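桌面条板矮凳的整理用途：结构、承托与摆放试验
课程项目报告　Skurell小组
提交日期：5/26/24

摘要

本项目以一件四腿条板矮凳为对象，考察它放在共用工作桌上作为第二层台面时的整理效果。Skurell为小组自定的项目名称，同时用来指代这件矮凳。试验内容包括条板面对小底面容器的承托、静载下的挠度、沥水与落尘、凳下空间的可达性，以及与桌面废物桶的相对位置。结果表明，条板面适合放置底面连续、重心较低的容器，不适合放置笔、螺丝一类的细长或细小物件；凳下空间的使用率取决于从桌沿伸手进入的高度，与凳面面积关系不大。小组据此给出一套桌面摆放规则，并记录了未解决的问题。

1　项目背景

项目在Sernumcombe校区Crichton楼二层的共用工作室进行。工作室的长桌为浅色木质桌面，表面光滑，多个小组轮流使用。桌面纵深700 mm，靠近使用者的一侧用于操作，靠里的一侧长期堆放杯子、笔筒、胶带、纸样和各组的半成品。去年十二月，工作室管理方要求各组在离开前将桌面清空一半以上，此后各组普遍的做法是把物品推到靠里一侧，桌面看上去空了，实际需要的东西反而更难取到。

本组最初打算制作一个带抽屉的桌面架。在第一次方案讨论中，抽屉被否决，理由有两条：一是抽屉中的物品看不见，下一组不会替上一组整理看不见的东西；二是抽屉滑轨的加工精度超出本组的能力。随后考虑过开放式隔板，又因隔板背面积灰、擦拭不便而放弃。最终选定的形式是一件缩小高度的条板凳，直接放在桌面上，凳面放常用容器，凳下留空。

矮凳的毛料来自Amgate材料商店的余料架，均为浅色木料。余料的来源和批次不明，因此本报告不对木材本身的力学性能作一般性结论，只报告这一件成品的测量值。

2　设计要求

小组在开始加工前列出以下要求，后续试验也按此检查。

（1）凳面能够稳定放置常见的锥形杯状容器，容器底部不得卡入条缝。
（2）凳面在日常负载下不产生肉眼可见的下垂。
（3）单手可以将矮凳整体移开，以便擦拭桌面。
（4）水滴和灰尘能够通过条缝落到桌面，由擦拭桌面一并处理。
（5）坐在桌边的人视线可以从凳下穿过，看到桌子另一侧。
（6）四腿落在桌面后不晃动，不划伤桌面。

第（5）条在初稿中没有。加入的原因是工作室长桌两侧对坐，早期的纸板模型有一块封闭的背板，对面的人递东西时必须绕过它。取消背板以后，抗侧推的能力有所下降，这一点在第5节说明。

3　结构与加工

3.1　总体形式

Skurell由凳面和四条方腿组成。凳面为平行排列的木条，条与条之间留等宽缝隙，两端固定在横档上。腿的截面为方形，与横档连接。凳下没有搁板，也没有连接四腿下端的横撑。凳面全长469 mm，放在长桌靠里一侧时，前方仍留有完整的操作区。

3.2　条缝宽度的确定

条缝宽度是本项目中改动次数最多的参数。缝过窄，灰尘和木屑会停留在缝内，用布擦不出来；缝过宽，底面较小的容器在移动时会倾斜，杯沿磕到相邻的条边。小组用废料做了三块试样，分别为窄缝、中缝和宽缝，在每块试样上推动同一只杯子，观察它越过缝隙时是否停顿。

窄缝试样推动顺畅，但在撒上细木屑后有明显的残留。宽缝试样的残留最少，杯子越过缝隙时底缘下沉，需要稍微提起才能继续移动。中缝试样在两方面都可以接受。成品采用中缝，并将每根木条上表面的两条长边倒出小圆角。倒角以后，推动时的停顿感减弱，手指擦过凳面也不再刮手。

等宽缝隙靠垫片保证。加工时先固定最外侧的一根木条，放入垫片，再放第二根，依次推进，最后一根的位置由前面的累积误差决定。第一次试装时，末端木条超出横档边缘，原因是垫片在夹紧时被压薄。换用硬质垫片后误差消失。建议后来的小组从两侧向中间排，把误差留在中部，中部的缝宽差异不易察觉。

3.3　连接

木条与横档之间用胶接，并在背面加木销。正面不露钉，避免容器底部被划。腿与横档的连接采用榫接。四个榫眼中有一个开得偏大，装配时加了薄木片填实。该处在后续试验中没有松动，但表面可以看出胶线。

3.4　找平

装配后将矮凳放在长桌上，有一条腿悬空，按压对角时能听到轻响。处理方法是在平板上固定一张砂纸，将矮凳正立其上往复推磨，每磨数次换一个方向。这种方法比单独修短某一条腿可靠，单独修短容易修过头，之后又要修其他三条。腿底没有贴毡垫。毡垫会吸附木屑，时间长了相当于砂纸，对光滑桌面的损害比木质腿底更大。腿底边缘做了倒角，推动时不在桌面上留线。

3.5　表面处理

凳面和腿均保留浅色，只上一层透明保护涂层。小组讨论过是否染成深色以掩盖污渍，结论是保留浅色。浅色凳面与桌面颜色接近，容器的轮廓容易分辨，洒出的液体也能及时看到。涂层的缺点是在顶灯下会反光，桌面本身也有同样的问题，拍摄记录时需要注意灯的位置。

4　试验对象与方法

4.1　容器

凳面试验使用多棱面锥形杯状容器，上口与底部大小不同，侧面由若干小平面组成。选用这种形状有两方面考虑。第一，多棱面在手中不易转动，取放姿态比较一致；第二，锥形容器的底面小于上口，对条缝比较敏感，能够代表工作室里常见的笔筒和水杯中较为不利的一类。

颜色一深一浅，分别为深灰紫色和浅粉色，便于在记录中区分位置。颜色不作为试验变量。

4.2　废物桶

桌面废物桶为薄荷绿色，锥形，上口为圆角。桶直接放在桌面上，不放在凳面上。工作室原有的大垃圾桶放在门边，从长桌中段走过去需要绕过两排椅子，因此大部分纸屑和胶带头在被丢弃之前先在桌上停留。桌面废物桶用于截住这一部分。

4.3　静载试验

将矮凳放在长桌上，在凳面中部放置一块小木板，木板上逐级加砝码，最大载荷为2,000 g。每级加载后静置20分钟，用钢直尺和塞片测量中部木条下表面与基准条之间的距离变化。基准条横放在凳下的两个等高垫块上，不与矮凳接触。卸载后再次测量残余变形。

加载位置分为三处：凳面正中、靠一端、以及单根木条上。第三种情况对应实际使用中把一件较重的窄底物品恰好放在一根木条上，是最不利的情况。

4.4　推移试验

将容器直立在凳面一端，用手指在容器下部水平推动至另一端，记录是否停顿、倾斜或倾倒。推动方向分为顺条方向和横条方向。每个方向分别在容器空置和装有笔的状态下进行。

4.5　沥水与落尘

用滴管在凳面上滴水，观察水滴停留在木条上表面的情况，以及落到桌面后的分布。落尘试验使用砂纸打磨产生的细木屑，用筛网均匀撒在凳面上，再用干布顺条方向擦一遍。

4.6　可达性

由组内成员坐在桌边，在不起身的条件下从凳下取出放置在不同深度的物品，记录能否一次取到、手背是否碰到凳面底部。该项为主观记录，没有统一的评分。成员之间手的大小有差异，结果只作参考。

4.7　日常使用记录

矮凳在长桌上连续放置，各组正常使用。本组每次离开前记录凳面、凳下和废物桶三处的内容。记录表贴在工作室墙上，其他小组也可以填写。实际上其他小组的填写不完整，下文只使用本组自己的记录。

5　结果

5.1　静载

凳面正中加载至最大载荷时，中部木条有可测的下移，小于一片塞片的厚度等级，肉眼看不出。靠一端加载时变化更小。单根木条加载时，被加载的木条下移最大，相邻木条几乎不动，说明木条之间没有分担载荷的连接。卸载后三种情况均回到初始读数。

要求（2）满足。若要进一步减小单根木条的变形，可以在凳面背面中部加一道横档。加横档后条缝的中段会被遮住，木屑会停留在横档上表面，与要求（4）冲突，因此没有采用。

5.2　推移

顺条方向推动时，空容器和装笔容器都没有停顿。横条方向推动时，空容器在越过条缝时有轻微抖动，装笔容器较稳。没有出现倾倒。把推力作用点移到容器上口时，横条方向的空容器发生过一次倾斜，松手后恢复直立。

由此得到的使用习惯是：在凳面上移动容器时握住下半部，或者直接提起再放下。提起再放下的动作对条缝不敏感，落点只要保证底面至少跨过两根木条即可。底面恰好压在一根木条的边缘时，容器仍能直立，但轻碰即有晃动。

5.3　沥水与落尘

水滴落在木条正中时会停留，落在倒角附近时沿边缘流下。倒角的尺寸较小，对大水滴的引导作用有限。落到桌面的水集中在条缝正下方，呈平行的短线分布。移开矮凳后，用布一次可以擦净。若不移开矮凳，布从凳下伸入也能擦到，只是靠近后腿的位置擦不到。

木屑大部分穿过条缝落到桌面。残留主要在木条与横档的交接处，需要用刷子清理。这一处在设计时没有考虑，后续如果重做，应把横档上表面做成斜面。

5.4　可达性

凳下前半部分的物品都能一次取到。后半部分的物品需要先低头确认位置，手背会碰到凳面底部。高的物品放在凳下时，取出时容易碰到条板，放入时也要倾斜。凳下适合放置扁平的物品，例如切割垫、钢尺和叠好的砂纸。

从桌子一侧可以通过凳下看到对面的人和对面的物品，要求（5）满足。对坐的两组反映，递送小件时可以直接从凳下推过去，不必抬高手臂越过凳面上的杯子。

5.5　侧推

由于没有背板和下部横撑，沿凳面长度方向推动时，矮凳整体在桌面上滑动，腿部没有可见的歪斜。沿宽度方向推动时，腿与横档连接处有轻微的弹性变形。在正常整理动作下不构成问题。若将矮凳抱起后单手抓住一条腿移动，榫眼偏大的那条腿受力最不利，应避免这样做。移动矮凳时握住凳面两端。

5.6　日常使用

矮凳放上桌面的前几天，凳面上的物品种类迅速增加，除杯子和笔筒外，还出现了螺丝、橡皮和剪下的纸边。螺丝和橡皮屑从条缝落到桌面，使用者不得不在凳下寻找。此后本组在凳面一端放了一只空容器，专门收小件，螺丝掉落的情况基本消失。

凳下空间在最初被当作暂存处，放入的物品没有人取回。小组随后规定凳下只放扁平工具，离开时必须能够从一侧看到另一侧。这条规定容易检查，执行情况比原来的"清空一半桌面"要好。

废物桶的位置先后试过三处。放在矮凳右后方时，使用者需要越过凳面投放，纸屑有落到凳面上的情况。放在凳下时桶口与凳面之间没有足够的空间。放在矮凳左前方时投放最方便，代价是占用一部分操作区。最终固定在左前方，桶与凳腿之间留出一块抹布能够通过的距离。

6　摆放规则

根据以上结果，小组整理出以下规则，贴在长桌上方。文字尽量短，便于其他小组照做。

凳面：只放底面完整的容器。容器之间留出一只手能够伸入的间隔。小件一律放进容器。

凳下：只放扁平工具。离开时视线能够穿过。

左前方：废物桶。桶内物品到桶口以下即清理，不压实。

操作区：离开时无物品，擦净。桌面浅色，污点在侧光下容易看到，擦拭时从桌沿向里看一遍。

椅子：推到桌边，椅背不得顶住矮凳所在一侧的物品。

整理顺序也作了规定。先把凳面上的容器逐个提到操作区，再移开矮凳，擦桌面，放回矮凳，检查四腿是否落实，最后把容器放回。容器放回时先放深色的，再放浅色的。这个先后顺序没有功能上的依据，只是为了让每次的记录位置一致。

7　讨论

7.1　条板面与整板面

在试验中期，小组用一块同样大小的整板盖在凳面上，作为对照使用了几天。整板面的优点是任何物品都能放，移动容器时没有抖动。缺点同样明显：放什么都可以，结果是什么都放了，木屑和水渍留在板面上，擦拭时要先把所有容器移开。条板面对小件的排斥在最初被视为缺陷，后来成为维持秩序的条件之一。这一判断来自一个组在一张桌子上的使用，样本有限。

7.2　高度

矮凳的高度由纸板模型确定，之后没有改变。较高的方案使凳下可以放入杯子，但凳面上的容器随之升高，坐着的人要抬肘才能取放。较低的方案取放省力，凳下只剩一条窄缝，失去第二层的意义。现有高度偏向取放一侧。如果桌子换成站立式工作台，应重新确定。

7.3　容器形状

锥形容器在凳面上的表现与底面大小有关，与上口大小关系较小。多棱侧面对取放有帮助，对稳定性没有可测的影响。并排放置时，锥形容器的上口先相互接触，底部之间仍有空隙，因此以上口为准确定间隔。本组最初以底部为准，排列后上口相碰，提起一只时会带动另一只。

7.4　误差来源

静载测量的读数由不同成员完成，读数习惯不同。塞片等级较粗，不能给出连续的挠度值。推移试验的推力没有测量，只凭手感保持接近。木屑的撒布量以目测控制。以上各项足以支持定性结论，不足以用于与其他结构作数值比较。

环境湿度在试验期间有变化，木条的宽度可能随之改变。小组没有记录湿度，也没有重复测量缝宽。这一点在项目后期才意识到。

7.5　成本与时间

木料取自余料架，没有单独计价。胶、砂纸和涂层由工作室提供。耗时最多的工序是条缝对齐，其次是找平。若批量制作，应先做一副带定位槽的夹具，把木条一次排好再上胶。

8　未完成的内容

以下工作列入计划但没有完成：

（1）长期负载下的蠕变测量。
（2）横档上表面改为斜面的第二件样品。
（3）在另一张长桌上放置整板凳，与条板凳同时使用，比较两张桌子的整理时间。
（4）不同视角下的桌面记录。固定机位从侧上方能看清凳面与凳下的关系，但较难判断容器在宽度方向上的落点，需要补充俯视记录。

9　结论

条板矮凳作为桌面第二层台面，能够满足第2节列出的六项要求，其中第（4）项在横档交接处有残留，属于部分满足。容器应提放，不宜拖动。凳下应保持通视。废物桶放在矮凳左前方。规则的可检查性对共用桌面的影响大于收纳容积。

附录　检查记录的填写方法

每次检查填写三栏：凳面、凳下、桌面。凳面一栏写容器颜色和所在一端；凳下一栏写是否通视；桌面一栏写废物桶位置和残留物。没有异常时画横线，不留空白。容器未放稳即记录的，应注明"未落位"，不计入推移试验的结果。

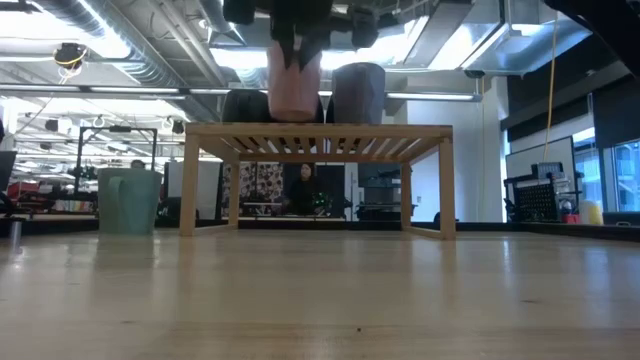 记录表按周装订，与三块条缝试样一起存放在Crichton楼二层的资料柜中。后续小组借用试样时在封底登记，归还后核对缝宽标记。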